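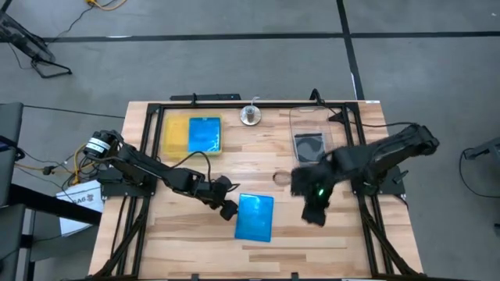 The Zelmont worktable with the striped butcher-block top.

I love this table! We put it together in April, it took two of us 12 minutes with the wrench from the box, and I've been looking for excuses to work at it ever since. The pale top is lovely to look at, and small things are so easy to spot on it (the blue plastic especially).
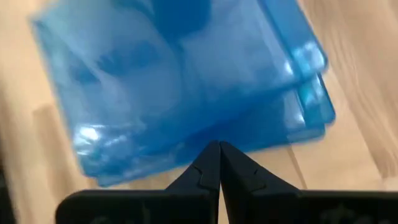 Grurau Workshop Team

Glossy plastic slides around nicely on the wood, and a wipe with a cloth is all the cleaning I do. My one gripe is the feet, which are fiddly to level on concrete. Wakana Fukuda wanted the bigger Baumgart, but I'd buy the Zelmont again tomorrow.

Hildegard Kleinschmidt, September 3, 2020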